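Community Help: Target Shooting and Range Equipment
Category: Telescopic sights, mounts and fittings

Question

Parallax or loose mounts? Inconsistent groups on club rifles at 50 metres

Submitted by Pouran Talebi on 05/09/2021

I write on behalf of the equipment sub-group at Dindside, a small-bore club with an indoor range and access to an outdoor one. The club keeps a small number of bolt-action .22 rimfire rifles for probationary members. They were used with aperture sights for many years, and last winter it was decided that several should be fitted with telescopic sights for bench-rest and for members whose eyesight makes aperture sights difficult.

The sights chosen were the Woldemariam fixed-magnification model, with a forty-millimetre objective lens, held in Fladar two-piece rings on the existing dovetail rail. Each sight weighs 334 grams without its rings. There is no side or front adjustment for parallax. The leaflet supplied states only that the sight is "factory set" and does not give the distance.

The difficulty is as follows. When one experienced member shoots any of these rifles from the bench, the groups are satisfactory. When the same rifle is passed to a probationary member, the group opens considerably, as one would expect, but it also moves. On one rifle the movement was mostly to the left with one shooter and mostly to the right with the next. We re-zeroed after each complaint, which I now suspect made matters worse, as the experienced member then found the rifle to be off.

The following has already been done. The ammunition is from a single batch. The action screws were tightened to the maker's stated figure. The rifle with the most obvious fault has fired 2,440 rounds since the sight was fitted, according to the range book, and has been cleaned in accordance with our normal practice.

I should be grateful for advice on three points. First, is this likely to be parallax, given the modest distance? Second, how may it be distinguished from a sight that is moving in its mount? Third, if it is parallax, is there any remedy short of replacing the sights? The club would find it hard to justify that expense so soon.

Answer 1 (marked as accepted by the person asking)

From Mechthild Camenzind, contributor

The pattern described is consistent with parallax, although I would not yet exclude the mounts. The two faults can be present together, and they should be tested separately and in a fixed order.

On the first point, parallax arises when the image of the target does not fall in the same plane as the reticle inside the sight. If the shooter's eye is exactly behind the centre of the eyepiece, there is no error. If the eye is off centre, the reticle appears to rest on a part of the target other than that at which the rifle is directed. An experienced shooter places the cheek in the same position on every shot, so the error is either absent or constant and is removed when the rifle is zeroed. A new shooter does not do this, and two new shooters of different build will differ in different directions.

The size of the error may be estimated. At worst it is half the diameter of the objective lens, multiplied by the difference between the target distance and the distance for which the sight is set, and divided by the latter. Many sights intended for full-bore rifles are set at one hundred yards. With your lens, and a target at 50 metres, the result is a little under a centimetre in any direction. That is more than enough to account for a complaint on a small-bore card. Sights made for rimfire rifles are commonly set at fifty or sixty yards, and at your distance the error would then be very small. It would therefore be worth writing to the supplier to ask for the figure.

On the second point, I suggest the following procedure. The rifle should be unloaded, the bolt removed or open with a chamber flag in place, and the range officer informed.

Place the rifle in a front rest and rear bag so that it remains pointed at the aiming mark with no hand upon it. Sandbags are suitable if no proper rest is available.
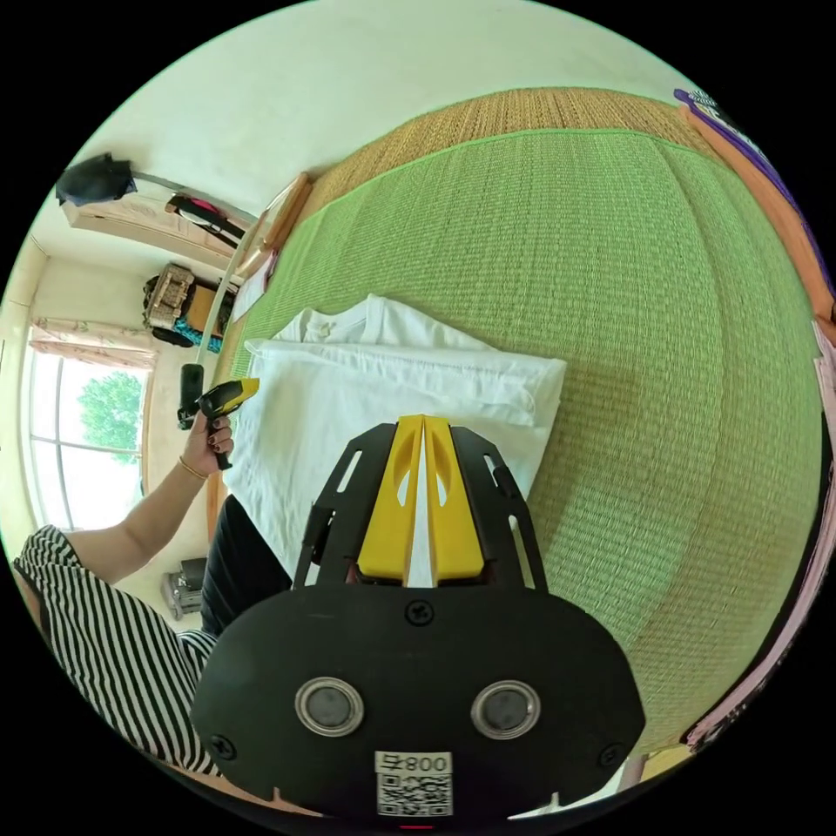
Adjust the eyepiece first, so that the reticle is sharp when viewed against a plain, pale background. This is a separate adjustment for the user's eyesight and does not cure parallax, but a blurred reticle makes the next step difficult to judge.

Without touching the stock, look through the sight and move the head slowly from side to side, then up and down, until the edge of the view begins to darken. If the reticle appears to travel across the aiming mark, parallax is present at that distance. If it stays where it is, parallax may be set aside and attention should turn to the rings, the rail and the bedding.

To examine the mounts, draw a fine pencil line on masking tape where each ring meets the sight tube, and another where each base meets the rail. Shoot a normal session and look at the marks again. Recoil from a .22 rimfire is slight, but dovetail clamps do creep if they were fitted over oil. A gap between the two pencil lines, however small, means that the sight is moving.

On the third point, there is a good deal that can be done without purchase. Probationary members should be shown how to obtain the full, evenly lit circle of view, with the dark ring at its edge of equal width on all sides. If the ring is thicker on one side, the eye is off centre. A temporary cheek riser of dense foam, secured with a strap, will assist greatly where the sight sits higher than the old aperture sights did, as is nearly always the case on rifles of this kind. The stock was made for a lower line of sight, and the shooter is otherwise lifting the face from it.

I would also advise that the rifles are zeroed by one named person and the turrets then left alone. Individual members may be told to aim off, or their scores may simply be taken as they fall while they are learning.

Comment by Pouran Talebi: Thank you. We carried out the head movement test on two rifles. The reticle moved plainly on both. The supplier has been written to.

Comment by Mechthild Camenzind: Please add the reply here when you have it, as others will have the same sights.

Answer 2

From Gervásio Araújo, member

We had the same trouble at Vokside and it was the rings. Two-piece rings on an old dovetail are never in line. You should have them lapped, or buy a one-piece mount. Ours were out by a visible amount and the tubes had marks on them when we took them off. We changed the lot and had no further complaints. I would not spend time on parallax at that distance.

Comment by Kourosh Farahani: With respect, misaligned rings will put strain on the tube and may use up the windage adjustment, but they will not cause the group to move one way for one shooter and the other way for the next. The question is quite clear on that. Lapping is also not something I would recommend to a club without the correct bar and someone who has used one before. It removes metal and cannot be undone.

Comment by Gervásio Araújo: I accept the point about the different shooters. I would still check them.

Answer 3

From Azadeh Amini, contributor

I agree with the accepted answer and wish to add some remarks on altering the setting itself, as the question of a remedy was raised.

On many fixed sights of traditional construction the objective lens is held in a threaded cell behind a trim ring. The parallax distance can in principle be changed by turning that cell by a small amount. It is sometimes recommended on other sites as a simple task. I would ask the club to consider the following before attempting it.

The tube is generally filled with dry nitrogen and sealed. Once the seal is disturbed, the sight may fog internally on a cold morning, and there is no ready means of refilling it at home. The maker's guarantee will very probably be lost. The cell may also be locked with adhesive, in which case force will damage the thread. If the sights are less than a year old, the proper course is to return one to the supplier with a written request that it be reset for 50 metres. Some suppliers will do this for a modest fee, and some will exchange the sight for a rimfire version.

A less drastic measure is to reduce the effective size of the objective lens. A disc of stiff black card with a central hole, fitted inside the lens cap or sunshade, limits how far the eye may wander before the view is lost. With a hole half the width of the lens, the greatest possible error is halved as well. The image will be dimmer, and on a poorly lit indoor range this may not be acceptable. Outdoors in March we found it perfectly usable. The disc must be centred with care and must not touch the glass.

I would finally suggest that the range book record which sight is fitted to which rifle, together with the turret readings after zeroing. If a member then reports that a rifle is off, the readings can be compared before anything is altered.

Comment by Pouran Talebi: The card disc has been tried on one rifle and the movement of the reticle is noticeably less. Foam risers are on order. The supplier has now replied that the sights are set for one hundred yards and has offered to reset them, the carriage to be paid by the club. I will put this to the next meeting.

Comment by Kourosh Farahani: Do confirm with them whether the rings are to be left on or removed before posting.

This question is open to further answers. Contributors are reminded to follow the range safety guidance when describing any procedure carried out on a firearm.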